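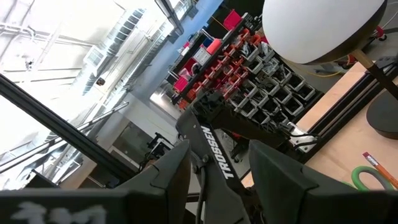
GOSAU, Mon 28 August

The developer behind Seneo, a motion planner for small robot arms, would like people to stop calling it smart. "It's a search with a time limit," he said. "When the time runs out, it gives you the best thing it has. Sometimes that's bad."

His employer, Penach, says on its website that the software "adapts to any desk." I asked him to defend the line. He didn't try very hard.

"Any desk we've measured," he said. The April release came with a figure of 628 clean picks out of 1000, and I wondered why a customer should be pleased with that. He said the older version did worse, then admitted the two were never run on the same set of objects. So the comparison doesn't tell us much – a point the release notes leave out.

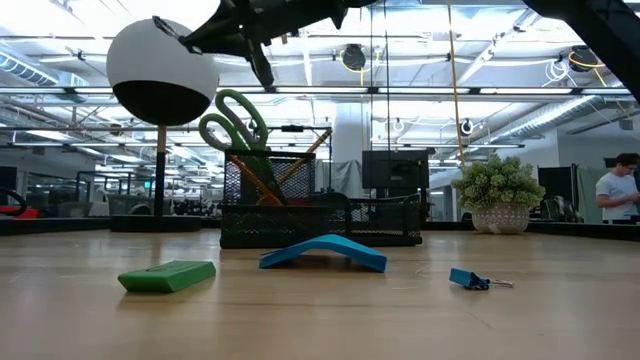 Small things are where the planner and the perception code blame each other, he said. A binder clip is thin wire and dark metal, and the depth estimate around it can be poor. "The planner believes whatever it's told. If the clip is 4 millimeters too low in the map, it plans a lovely path to the wrong place."

Penach's answer is a new checking step, called Nieto, that compares the map with a second view before the arm moves. It adds 3 seconds to each pick. I asked if buyers had been told.

"They've been told it's safer," he said. He expects to get the delay down but wouldn't give a date, and the test logs I asked for are still "being cleaned up."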